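Papel encerado ou antigordura para forrar bandejas de kraft?

Imprimir | Enviar por e-mail
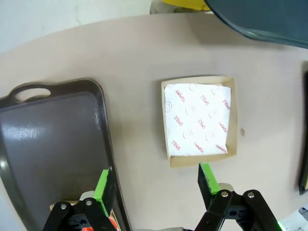

tmarques_coz
2022-05-29
Sirvo fritos em bandejas de kraft sem revestimento e forro-as com papel encerado impresso, 40 g/m². Depois de 6 minutos com batata acabada de fritar, a gordura passa pelas dobras e mancha o fundo. A Mulavier propõe trocar por antigordura calandrado. O preço por folha sobe 2 cêntimos. Compensa?

pesoliquido
Compensa. A cera de parafina amolece entre 50 e 65 °C e o frito sai muito acima disso. Papel encerado serve para sanduíches frias, queijo, pastelaria. Para frito, antigordura com grau Kit declarado na ficha técnica.

forno_sul
Discordo em parte. O grau Kit mede resistência a uma mistura de óleo de rícino, tolueno e heptano, à temperatura ambiente. Não prevê o comportamento com óleo quente e vapor. Já tive folhas Tiltell de Kit alto que falharam na dobra. O problema costuma ser o escorrimento: 2 minutos na grelha antes de empratar e o encerado aguenta.

pesoliquido
Dois minutos na grelha e a batata chega mole à mesa. E a cera continua a amolecer, escorra-se ou não.

tmarques_coz
Já escorro 1 minuto. Mais do que isso não dá em hora de ponta.

rotulo_b
Atenção à tinta. Peçam a declaração de conformidade para contacto com alimentos gordos, com a temperatura e o tempo de ensaio. A que recebi da Figueroa só cobria alimentos secos. A face impressa deve ficar para baixo, salvo indicação em contrário do fabricante.

forno_sul
Nisso estamos de acordo. Quanto ao resto, encomenda 200 folhas de amostra e testa com o teu óleo.

tmarques_coz
Pedidas. Volto em agosto com resultados.

Tópicos recentes
Óleo alto oleico: quando trocar
Tampas Pornov para sopa: fugas no rebordo
Caixas de kraft e condensação
Grelhas de escorrimento em inox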